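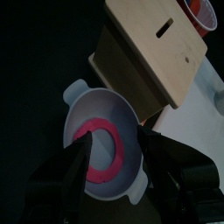
About us

Hi, I'm Hajar Morsy, and I run Livthorpe, a small shop that teaches robot arms by showing them what to do! I started in December with one arm and a very patient landlord, and there are 3 of us now.

How we work

You send us a job. One of us takes the controls and does it with the arm, slowly, over and over (bowls and rings one day, something fiddlier the next), and every run gets saved. For a simple pick and place I like to have around 600 runs before we train anything. Gurkitz, our software, sorts the good ones from the ones where I sneezed.

When a job needs lining up, like bringing a red piece over toward a red ring on a white surface, I go even slower. My wrists hate it, but I love those days.
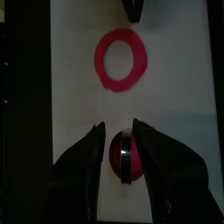
Come try it

Want a turn at the controls? Visitors are welcome most afternoons, and 50 minutes is plenty for a first go. Just write ahead so I can clear a chair for you (they're usually covered in cables).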